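About Us
Nandis Life Stories

Hello, and come on in. We write obituaries, eulogies and the longer sort of life story that families keep in a drawer and pass around at Christmas. If you need us in a hurry, the phone is on from 7 in the morning and you can skip all of this and just ring.

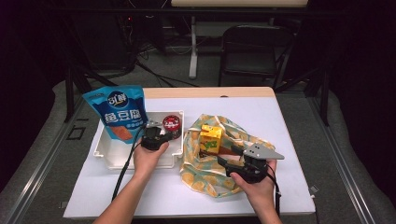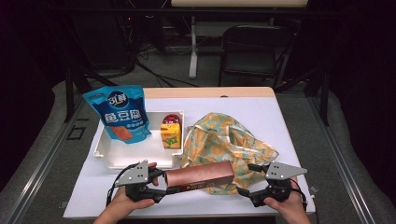 Written by Evanthia Papadakis, founder and chief asker of questions

I started Nandis 13 years ago, after my yiayia died and I got the job of writing her notice for the paper. I was the one in the family who "did English", so that was that. I had one evening, a word limit and four uncles on the phone, all with different ideas about what year she left the village. What I sent in was perfectly correct and could have been about any grandmother in Melbourne. It had her birthday, her church, her children in order. It left out that she ran the books for my grandfather's shop for thirty-odd years while telling everyone she was hopeless with numbers. I still think about that!

So I wrote a second one, a long one, for the forty-day memorial, and photocopied it. My cousin asked if I'd do her father-in-law's. Then a neighbour asked, then the funeral director up the road, and by the next November I'd given up my job in council records and was doing this properly, at the kitchen table at first and now in two rooms above a shoe repairer.

There are 3 of us these days. I do most of the first calls and nearly all of the newspaper notices. Ferenc Bognár came to us from a local history library and he's the one who'll find the ship, the school, the footy team list, the name of the street before they changed it. (He once spent a whole afternoon on the spelling of a dairy. He was right, too.) Nathalie Verbruggen writes eulogies and is lovely at helping people who have to stand up and read one. She'll practise with you over the phone as many times as you want, and she'll mark up your pages in big print with the breathing spots in.

How it goes is pretty simple. You ring or email and we find a time to talk, usually for an hour, and it can be just you or the whole lounge room on speaker. I like the whole lounge room. People correct each other, somebody gets the giggles, and that's usually where the good bits are. You don't need to prepare anything. If you've got a marriage certificate or an old address book handy then great, have it near you, but plenty of people can't face the boxes yet and we work around that all the time.

For a newspaper or online notice, you'll have a draft the same day if we've talked before noon. A eulogy takes a day or two. The long life stories are a different animal and we don't rush them. We speak to as many of the relatives and mates as you'd like us to, Ferenc does his digging, and you get a printed booklet at the end. The longest we've made ran to 46 pages, for a shearers' cook with a very good memory and an even better set of diaries.

More and more of those are for people who are still with us, by the way, which I love. Barnabás Magyar, whose story we finished last year, sat in on every chat, argued about the title and made us take out a compliment to his brother.

A few things people ask me. Yes, we can write about someone who was difficult. You'd be surprised how many calls begin that way, usually with an apology, and there's no need for one. We'll find words that are fair and that you can live with seeing in print. Yes, we'll do it in plain, non-religious language, or work with your priest, minister or celebrant if you have one. We can arrange a Greek, Hungarian or Dutch version ourselves, and for other languages we use translators we know. And yes, you get to change whatever you like. Three rounds of changes are in the price, and I've never been very strict about the third.

We won't put anything online without your say-so, and recordings of our chats are sent to you and then wiped at our end unless you ask us to hang on to them.

Prices are on the Fees page, all of them, with nothing tucked away. If money's tight right now, tell me when you ring and we'll sort something out.

Talk soon,
Evanthia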